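Small Rooms, Big Tidy: The Front Office at Restness
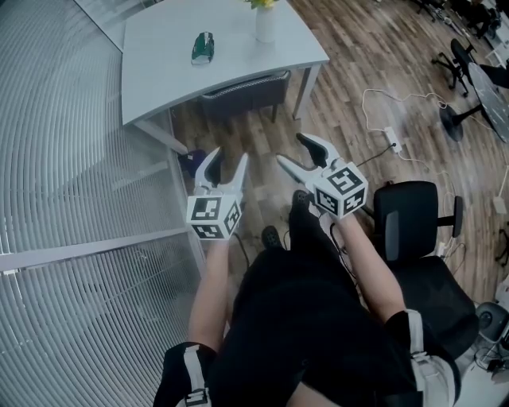
Hello and welcome back to the gallery, and thank you to everyone who wrote in after the kitchen pages! We moved on to the front office in January, and I think it may be the room I have grown fondest of, partly for its size (it's really a slice of a room) and partly for how much it had been asked to hold over the years. If you knew it in the old days you will remember the paper. There were catalogs and sample cards and mugs, all of it on the desk, and behind the desk a coat stand with more coats than we have people. We kept the white desk with the curved front edge, of course, as I don't think Beverley Gilchrist would ever have spoken to me again if we hadn't. What stays out on top now is a vase of yellow flowers and the green and white sneaker-shaped object, and the dark gray chair with the quilted back tucks in underneath. I'm very pleased with how the slim legs let the wooden floor carry on under there, and it makes me want to go home and clear out my own hall.

I've written a few words on each part of the room, as I usually do, and as usual a few words have become rather more.

The desk
We did look at a new one. Hưng Vi found a very handsome model from Pedolard for 800 dollars, and we measured up for it and even taped its outline on the floor, but it had square corners and everybody who walked past the tape stepped on them. The curve is kinder to hips. Ours got a good wash with warm water and a little dish soap, then a dry cloth, and the marks I had been blaming on age came off in one morning.

The chair
We tried three chairs before this one and sent them all upstairs. Quilting does collect crumbs, I won't pretend otherwise, so there is a soft brush in the cupboard and whoever has lunch at the desk is asked to use it afterward. (You know who you are.) Tài Hồ likes the seat a notch higher than the rest of us and is very good about putting it back.

The glass
The partition has frosted stripes running across it, and I was all for taking them off until Ngọc Trương sat me down at the desk for an afternoon and let me find out how it feels to be looked at by every person going by with a sandwich. The stripes are staying. For cleaning we do the clear bands first, top to bottom, and then go over the frosted ones with a barely damp cloth. The silver rail shows fingerprints whatever you do, and I have made my peace with it.

The flowers
Yellow was Khôi Huỳnh's choice and I would have gone for white, so it's a good thing I was out that morning. We change the water every other day and trim the stems when somebody remembers.

The floor
My favorite part! We rolled up the old rug, shook out what seemed like a beach, and gave the wood two coats of polish from Trukness, which smells of oranges for a day or so and then settles down. The polish, the cloths, new felt pads for the chair and lunch for everyone came to 1484 dollars for the whole front of the building, and I'd say lunch was a fair share of that.

The paper
All of it went through our hands, sheet by sheet, over several evenings with the radio on. We filled 55 folders, and the rest went for recycling. Among the catalogs we found a birthday card, signed by all of us, that had never been given to anyone. It's Beverley's now, a few years late, and she has stood it on her windowsill at home.

Next we start on the long cupboard by the stairs, the one we all call Khúc. If you have shelf baskets you no longer need, please leave them by the side door any time before noon, with your name on them if you'd like them back.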